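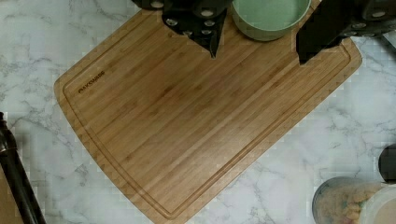 Planning and Buying Equipment for the Kitchen Bench
Project report, Perkport student robotics group
February 2019

When we picked this project in October, we thought the hard part would be teaching the arm to handle kitchen things. We had all watched the same videos and we all wanted to get straight to the fun bit. What we learned instead is how long it takes to spend a small amount of money well, and so most of this report is about the shopping list, the changes we made to it, and what we would ask for if we got to do it over.

The starting point

The department already had the arm, along with its two-finger gripper and the small wrist camera, so those never came out of our budget (thank goodness). Our grant was $513 for everything else. That had to cover spare parts for the gripper, things for the robot to pick up, a second light, storage, and whatever we broke along the way. We called the whole setup Bollo, after the first name anyone wrote on the whiteboard, and it stuck.

Our first list was far too long. It came to more than double what we had, mostly on account of a force sensor that all of us really, really wanted. We spent two meetings trying to find a way to keep it -- used ones, older models, sharing with another group -- and in the end we let it go. Looking back, we should have written down the tasks first and the parts second. Once we did it in that order the list got shorter all by itself.

Spare parts for the gripper

We set aside $200 for spares, by far our biggest line. We had two quotes for replacement fingertips. Diston was cheaper per piece but would only ship a full box, and Olatunji cost a little more and was happy to sell us a single pair. We went with Olatunji for the fingertips and Diston for screws and cable ties, where a full box is a good thing to have anyway. Please do check the shipping before you compare prices! Our first comparison sheet left it out, and we had to redo the whole thing.

Things to pick up

This was the part we enjoyed most, and also the part where our opinions were strongest. We wanted objects you would find in an ordinary kitchen, and we wanted them to be easy to replace. A bamboo cutting board from Oaksware gives the arm a flat working area with a groove around it, and it stands out well from the white marble counter in the camera view. The mint-green bowl was chosen for its thick round rim, which gives the fingers something to close on. We also keep food in a clear plastic container, because see-through things are harder for a camera and we wanted at least one of them in our tests from the start.

We gave ourselves a limit of $20 for any single object. It sounds strict, but it kept us out of a lot of long talks about fancy cookware, and it meant that a dropped bowl was never a sad occasion.

What we left out and regret

Food itself should have had its own line. We paid for it out of the leftovers, and that made the last pages of the budget sheet hard to read. Storage was the other one. We planned for a single bin, and objects that don't have a home tend to end up on the counter next to the work area, where they get into the camera view. A cheap shelf would have saved us plenty of tidying.

For the next group

Order the spares in the first week, even if nothing is worn yet. Keep one sheet for everyone, with a column for who placed the order and another for whether it arrived. And hold back some money until the second half of the project. We kept $20 for that, and it was gone on a clamp for the new light before we had finished setting it up. We'd suggest at least twice as much, and if the force sensor ever comes down in price, please think of us and get one.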